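Chapter 5
Watching a Robot Work: The Demonstration Visit 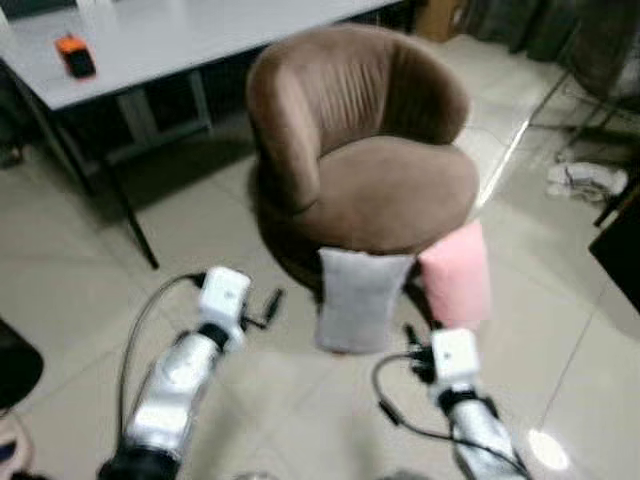 Johannes Makhubela thought the hour spent on household tasks was the most useful part of the open day, and told the Skillell staff that he would have given up the talk before it to see more. Many visitors say the same after a first demonstration. They have read about robots that tidy rooms, and they want to watch one deal with a chair and two pillows.

This chapter deals with the demonstration as a source of information. In Chapter 4 we looked at what a company writes about its machines. Here we go to see them, using the open day that Skillell held on 13 December 2024. It drew 505 visitors, admitted in groups, and two tasks were open to the public – tidying a seating area and sorting parts into trays.

Soft goods are a hard test for a gripper. A pillow changes shape when it is squeezed, and it can slide or fold when it is set down. A metal part from the Virner trays keeps its shape, so the same grip can be used again and again. A visitor who sees only the sorting task may come away with too high an opinion of the machine, and one who sees only the pillows may come away with too low a one.

Fasil Araya, who led the groups, asked visitors to write down three things for each attempt: where the object started, where it was meant to go, and whether a person stepped in. We will use the same record sheet in Section 5.2. A run of 100 attempts at the parts task, held in June, is given there for comparison.

Before you read on, write down what you would want to ask the operator of a two-armed robot. Keep the list – you will need it for the exercise at the end of Section 5.1.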